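Aprendizagem por demonstração no Wetirari: como gravar e filtrar episódios de preensão

Este guia descreve a coleta de demonstrações teleoperadas para treinar a política de preensão sobre mesa. Pressupõe o Wetirari instalado e os dois braços calibrados.

1. Preparação da mesa
Cubra o tampo com uma superfície acolchoada e, por cima, uma toalha estampada. O fundo estampado reduz a dependência da política em relação à cor uniforme. Distribua objetos de geometria distinta: cilindros deitados, esferas, anéis, material flexível. Varie a orientação das garrafas entre episódios.

2. Gravação
Cada episódio começa com as duas mãos abertas, fora da área dos objetos. O operador escolhe um único alvo e executa aproximação, fechamento e elevação. Limite o episódio a 900 passos. Se houver colisão com a mesa, descarte e reinicie.

3. Filtragem
Execute o filtro Lenton com limiar de 2 N no punho. Do nosso conjunto inicial restaram 549 episódios válidos. Com menos de 300, a política aprendeu a aproximação, mas fechava os dedos cedo demais em objetos transparentes.

4. Treinamento
Use a câmera da cabeça e as posições articulares como entrada. Não normalize os dedos junto com o braço; as escalas são diferentes e o erro de fechamento aumenta.

5. Verificação
Reproduza cada trajetória em malha aberta antes de avaliar a política. Divergências no punho indicam atraso entre vídeo e juntas.

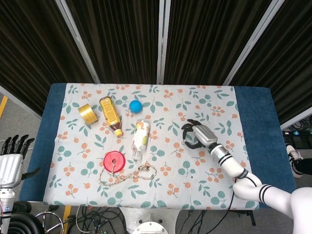

Figura 1. Vista da câmera da cabeça, com a mão direita aberta voltada para a garrafa transparente e a bola azul.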